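Pointed fingers on the two-arm cell

2019-09-08

I got the second pair of fingers from Zanetti in May and only now had a free weekend to put them through the same job as the old ones. The job is packing small stuff into a suitcase. I picked it because a suitcase has soft walls and a shallow shell, and my old flat pads were bad at both.

The flat pads are the stock ones that come with the Mistix gripper. They are wide and they hold well once they have something. The trouble is getting there. With a jar near the side of the case, the pad hits the lining before it is low enough to close. The pointed ones go down into the gap. They also weigh less, but I didn't see that make any difference in how the arm moved.

I ran 200 picks with each set, same objects, same start positions, same speed. The pads finished 68 percent of them. The pointed fingers finished 89 percent. Most of what the pads lost was near the walls, as expected. Most of what the pointed ones lost was round things turning in the grip – two thin tips don't give much to stop a roll.

The wrist camera was the other thing I wanted to check. It sits close to the fingers, so anything big takes over the view as you come in. Smooth, shiny surfaces are the worst. My exposure was set too high for the first runs and I had to bring it down and start over.
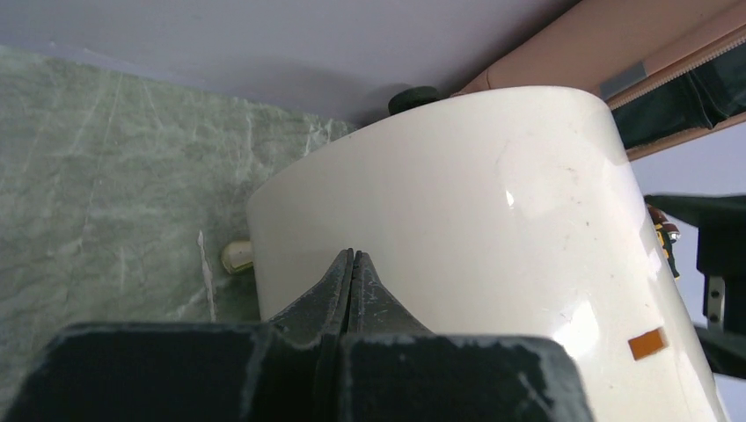

Wrist view, pointed fingers in front of the white cylinder.

After that I mostly trusted the fixed camera for the approach and only used the wrist one for the last bit. Jérémie Mallet wrote to me after my last post and said he does it the other way, wrist camera the whole time, on his setup in Condthorpe. I tried it for an afternoon. It works on small parts. On large ones I kept losing the edges.

Both arms share one rail, and I left the spacing alone for all of this. The controller is still the old Hollwood one. It's slow to start up but I know its faults.

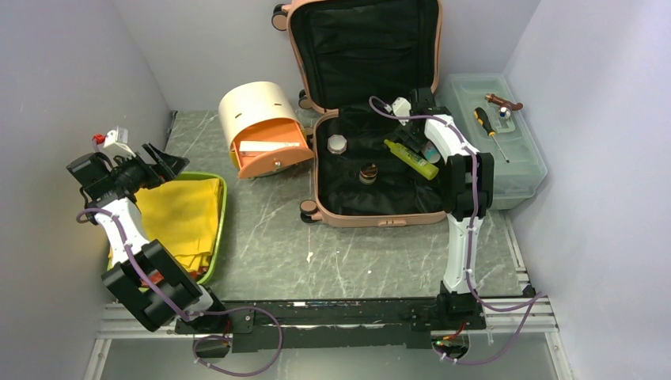
Do you need two arms to compare fingers like this?
One arm is enough. I use two because they were already mounted, and it saves me moving things back by hand between runs.

Changing fingers takes 5 minutes per gripper, plus a new zero for the grip width. I forgot the zero once and spent an evening looking for a fault in the wiring. Write it on the bench if you have to.

For now the pointed set stays on. Next I want to glue a thin strip of rubber inside the tips – that may help with the rolling – and run the round objects again.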